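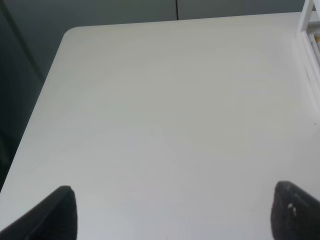 A plain white tabletop.

How to Save Maps Offline Before a Road Trip

By Riaan Swanepoel
March - 5 min read

Last spring I drove out to Stollcombe to visit my friend Charmaine and lost my signal 30 minutes before I got there. My phone showed a blue dot floating on a gray grid, and I ended up asking for directions at a feed store (very nice people, by the way). I've saved my maps ahead of time ever since, and it takes so little effort that I'm a bit embarrassed I didn't start sooner.

I'm using Google Maps for these steps. Menus move around with updates, so if something on your phone has a slightly different name, go with the closest match.

Before you start

Get on Wi-Fi. Map downloads can be big, especially if there's a city in the area you pick, and I once ate through a good chunk of my monthly data doing this in a parking lot. Check your free storage too. If your phone is always complaining that it's full, clear out some old videos first.

Saving the area

1. Open the app and make sure you're signed in.
2. Tap your profile picture in the top corner.
3. Tap Offline maps, then Select your own map.
4. Drag and pinch until the box covers everywhere you're going. Go wider than you think! I always include the next town over in case of a detour.
5. Tap Download and leave the phone alone until it finishes.

For a long drive I'd rather save 2 overlapping areas than one giant one. The app has a size limit anyway, and smaller pieces are easier to delete when you get home. My last trip went through Mnguni and on to Posel, so I made one map for each and let them overlap in the middle.

Give it a name

Go back to the Offline maps list, tap the three dots next to your new map and rename it. I skipped this for ages and had a list of things called "Custom map" with no idea which was which. Now mine say stuff like "Charmaine's place" and I can find them half asleep.

Test it at home

Please do this part. Switch on airplane mode, make sure Wi-Fi is off as well, and ask for driving directions between two places inside your saved area. If you get a route, you're set. If you get an error, your start or end point is probably outside the box, so go back and make a bigger one.

What you lose offline

No live traffic, and no warnings about a wreck up ahead. Transit, walking and bike directions won't work either, just driving. Business hours may be missing or old, so look up anything important before you go - I save the phone number of wherever I'm staying as a contact.

Your location should still show up, as GPS doesn't need a cell signal. It can be slow to find you the first time, so give it a minute with a clear view of the sky.

Keeping maps fresh

Saved maps expire after a while. You can turn on automatic updates in the offline maps settings, but I still open the list the night before a trip and tap Update on whatever I need. Last time that was at 11 at night with a half-packed bag on the bed, and it was done before I'd found my other shoe.

Related posts
Votow Car Mount Review: Five Months on My Dashboard
How to Share Your Location With Family
Freeing Up Space on an Old Phone
Make Your Battery Last on a Long Drive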